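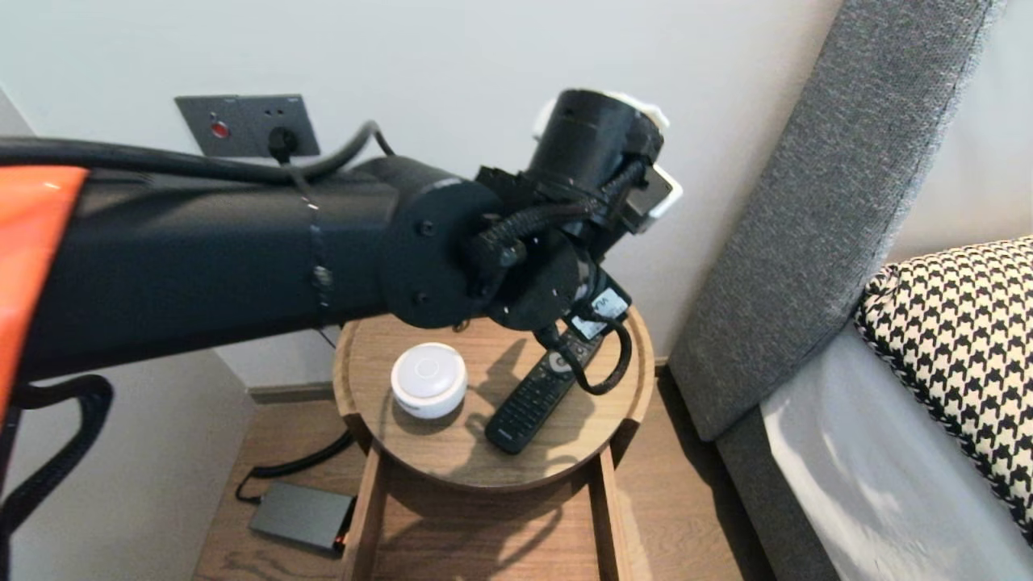

Figure 3. Round wooden side table.

SECTION 3: SETTING UP THE HUMIDIFIER

Read this section all the way through before you fill the tank. If you have moved up from the older Forsyth model, note that the tank cap and the float are different and the parts do not interchange.

3.1 Choosing a place

The Eria is a tabletop unit. It puts out mist from the nozzle on top of the tank, and the mist needs open air in front of it to break up before it settles.

1. Pick a flat, level surface that will hold the unit with a full tank. A side table, dresser or low shelf with nothing above it will do. Do not use a stool or a stack of books.

2. Leave at least 6 inches between the back of the base and the wall. Air is drawn in through the slots at the back.

3. Keep the unit out of direct sun and away from radiators, heat registers and space heaters.

4. Do not set the unit on the floor. Mist let out at floor level will wet the floor or carpet.

5. Make sure the power cord reaches the outlet with some slack. The cord should not hang where a child or pet can pull it.

NOTE: Wood, especially wood with an oil or wax finish, can be marked by standing water. Put the supplied drip mat under the base on any wooden surface. Wipe up drips when you refill the tank. If the mat was missing from your carton, use a cork or rubber-backed tray larger than the base. A cloth placemat is not a substitute.

CAUTION: Do not place the unit on or above a television, computer, speaker or power strip.

3.2 Checking the parts

Take everything out of the carton and remove the tape and foam. You should have:

Base with power cord
Water tank
Tank cap with seal
Mist nozzle
Float (already in the base, held down with a strip of clear tape)
Mineral cartridge, in a sealed bag
Drip mat
Cleaning brush

Peel the clear tape off the float. The float must move up and down freely when you push it with a fingertip. If it is left taped down, the unit will show the refill light even with a full tank.

The cleaning brush clips into a slot on the underside of the base. It is easy to miss.

Keep the carton if you plan to put the unit away for the summer.

3.3 Preparing the mineral cartridge

The cartridge is optional in areas with soft water. In areas with hard water, use it from the first day. White dust on furniture near the unit is dried mineral from the water and means the cartridge is missing or used up.

1. Open the bag and take out the cartridge.

2. Stand it in a bowl of clean water and leave it to soak overnight.

3. Shake off the extra water and press the cartridge onto the post inside the tank cap until it clicks.

4. Turn the cap over and tug the cartridge lightly. It should stay in place.

The first tank may carry a few dark specks from the cartridge. These are harmless and can be rinsed out.

3.4 Filling the tank

The tank holds 88 fluid ounces at the MAX line.

1. Switch the unit off at the dial and unplug it.

2. Lift the tank straight up by its handle. A little water will drain back into the base when the tank comes off, which is normal.

3. Carry the tank to the sink and turn it upside down so the cap faces you.

4. Unscrew the cap counterclockwise.

5. Rinse the tank with cool water and pour it out. You only need to do this for the first fill and after storage.

6. Fill with clean, cool tap water or distilled water up to the MAX line.

7. Check that the seal is seated flat in the cap, then screw the cap on by hand. Do not use a tool.

8. Turn the tank right side up over the sink and hold it for a few seconds. If it drips steadily, take the cap off, reseat the seal and try again.

9. Lower the tank onto the base. You will hear water run down into the base for a short time.

10. Push the mist nozzle onto the top of the tank and turn it so that it points into the room.

CAUTION: Do not fill the tank with hot water. Do not add salt, vinegar, bath products or essential oils to the tank. Oils will crack the plastic, and damage of that kind is not covered by the warranty.

CAUTION: Never pour water straight into the base or into the air slots.

NOTE: Very cold water slows the mist. If your tap runs cold in winter, let the filled tank stand indoors for a while before you use it. The unit works best with the room at 59°F or warmer.

3.5 Switching on for the first time

1. Dry your hands and plug the cord into a wall outlet. Do not use an extension cord.

2. Turn the dial from OFF to LOW. The light on the front comes on green.

3. Wait. Mist can take several minutes to appear on the first run while the base fills.

4. Once you see mist, turn the dial to the level you want.

5. Stand back and look at where the mist is going. If it is landing on a wall, curtain or lampshade, turn the nozzle. If it still lands there, move the unit.

A low hum and an occasional gurgle are normal. The gurgle is air going up into the tank as water comes down. A rattle usually means the unit is not level or the tank is not fully down on the base.

3.6 Using the humidity setting

The AUTO position on the dial lets the unit switch itself on and off. In AUTO, use the plus and minus buttons to set the humidity you want. The display shows the setting for a few seconds and then goes back to the reading for the room.

The sensor is at the back of the base, next to the cord. It reads the air close to the unit, so the number may not match a gauge on the other side of the room. Give it an hour after any change before you judge the reading.

For most bedrooms and living rooms, start at 40 percent. In December and the months after it, when the heating is on most of the day, the unit may run nearly all the time to hold that setting. Lower the setting if you see water on the inside of the windows.

If the reading stays too high with the unit switched off, see that the back of the base is dry. Splashed water on the sensor gives a false reading until it dries.

3.7 Night use

Press and hold the minus button for three seconds to turn off the display. The green light dims but stays on. Any press of a button brings the display back.

On LOW, a full tank will normally last through the night. On HIGH it may not. When the tank runs out, the unit stops making mist and the light turns red. It will not start again until the tank has been refilled and put back.

3.8 Refilling and daily care

1. Switch off and unplug the unit before lifting the tank.

2. Pour out any water left in the tank and the base. Pour from the side of the base marked with an arrow, away from the air slots.

3. Wipe the base with a soft cloth. Do not use soap in the base.

4. Refill with fresh water as in 3.4.

5. Lift the drip mat and wipe the surface under it.

Pick one day, such as Monday, for the weekly cleaning in Section 4. Water that has been standing in the tank for more than a day should be thrown out even if the tank is nearly full.

3.9 Moving the unit

Always take the tank off before moving the base. Carry them separately. Hold the base with both hands from underneath and keep it level, or water will run into the motor.

If water does get into the air slots, unplug the unit, take the tank off, tip out what you can and let the base dry for a full day before plugging it in again.

3.10 If the unit does not start

No light: Check that the plug is all the way in. Try the outlet with a lamp. Lift the tank and set it down again, as there is a safety switch under it.

Red light with water in the tank: Check that the tape has been removed from the float. Check that the tank cap is the one supplied with the Eria. A Forsyth cap will screw on but will not open the valve.

Green light but no mist: Wait a few minutes longer. If there is still no mist, empty the base, wipe the small round disc at the bottom with the brush, and start again.

Water around the base: Reseat the tank cap seal. Make sure the tank has not been filled past the MAX line and that the table is level.

Strange smell from a new unit: Empty the tank, leave it open in a dry place overnight and refill with fresh water.

If none of these help, stop using the unit and contact Skostberg customer service. Have the model code from the label under the base ready. Replacement cartridges, seals and drip mats are listed in Section 6.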